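Notes from the Tray

I signed up for the robotics evening class at Naylor because the pottery was full. I mention this so you can calibrate your expectations. The prospectus called it Hands and Machines, ran a drawing of a robot holding an egg, and promised "a team project of your own choosing." Our team chose groceries.

The team is me and Graham Gosling, who has opinions about hinges. Our teacher is Ruth Kershaw, who used to do something serious with conveyor belts and now spends her evenings telling adults to write things down. The project brief was two pages long. Pick a small task, do it many times with the hand-held grippers, log every attempt in Flovlow, and at the end see whether a model can learn anything from you. We have to show the result at the Wurell open evening in January, next to a team that is teaching theirs to stack cups. I try not to think about the cup people.

Our task is moving food between a tray and a mat, one piece at a time. It sounded very achievable over coffee. We have mandarins, dried dates, lumps of pale root vegetable and a few small brown round things that Graham bought and which I have been logging as "brown, round" ever since. Flovlow wants a category for every object and won't let you leave it blank.

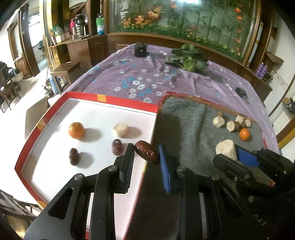 Dates are my specialty. I didn't ask for one, but Ruth looked over our first week of logs and said I was "patient with the small ones," and I have been on date duty ever since. A dried date is an awkward customer. It's wrinkled, it's longer one way than the other, and it will turn in your grip if you take it too near one end. Squeeze harder and you've made a paste. I got through six in the first practice session that were no longer fit for science, and I ate two of the others, which Ruth says counts as data loss.

You also have to forget you own fingers. The grippers only pinch, so all the clever stuff your hand does without consulting you is off the table. I went home after the first night and tried to load the dishwasher with two rulers. I don't recommend it with the good glasses.

The root vegetable problem

Graham takes the big pieces. He cut them up himself and insisted on leaving them uneven, on the grounds that real life doesn't come in cubes. Fair enough, but then he complained for most of an hour about how uneven they were. The rough sides look grippy. They shed crumbs all over the mat, and the crumbs get on the pads, and then you're wiping the pads between attempts and swearing at a vegetable.

We argued about the felt mat too. I thought the flowered tablecloth would do. Graham said things would roll. I said mandarins roll on anything, that's their whole career. We used the felt, and it is better, and I've told him so once and don't plan to repeat it.

His method with the chunks is to come in from above, pause much longer than seems necessary, and pinch across the flattest pair of sides he can find. Ruth likes the pause. She says most beginners rush the last inch, then looks at me.
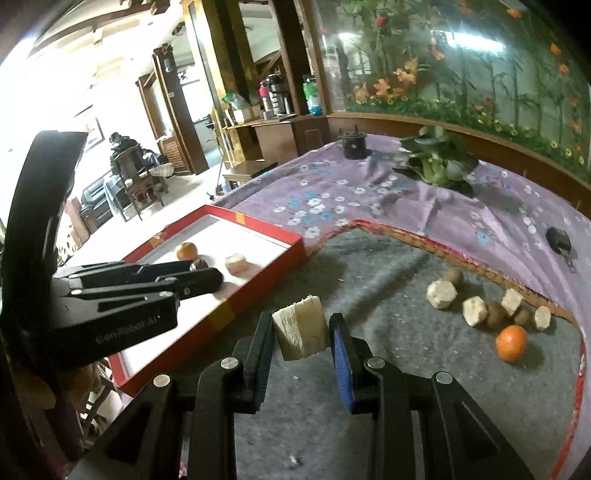

What the logs say

We have nine sessions in Flovlow so far and a target of about 2000 attempts, which Ruth picked and which I assumed was a typo. Each one gets a start, an end, an object, and a yes or no. There's also a comments box. Graham's comments say things like "approach angle shallow." Mine include "no," "NO" and "brown round thing went under sofa, see next entry."

The rules we've settled on, for anyone doing the same project next term:

Open the gripper all the way before you go in. Half open feels quicker, and then you nudge your mandarin across the mat and have to chase it.

One person moves, the other keeps their tool out of the way. We had a collision early on and both said sorry to the grippers.

Don't tidy the pile. It's tempting to line everything up nicely between attempts, and Ruth will catch you, and you'll get the speech about models that only understand neat people.

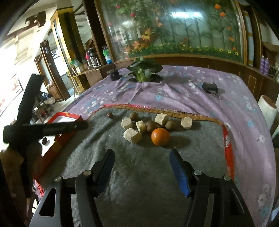
The pile rule is the one I break most. Something in me wants the oranges in a row. Last time I nudged a chunk a little to the left, very casually, and Graham wrote it in the comments box with the time.

We did try the first trained version on the Bellow, the small arm that lives in the Naylor workshop and makes a noise like a polite fax machine. It went toward a mandarin, stopped just above it, and stayed there. Graham was delighted and claimed it had learned his pause. Ruth said it had probably learned only his pause, and could we please log some more of the part where the thing gets picked up.

So that's next week. I'm on dates again, and Graham is bringing a fresh root, cut however he likes. If anyone reading this knows how to get mandarin oil off rubber pads without making them slippery, the comments are open.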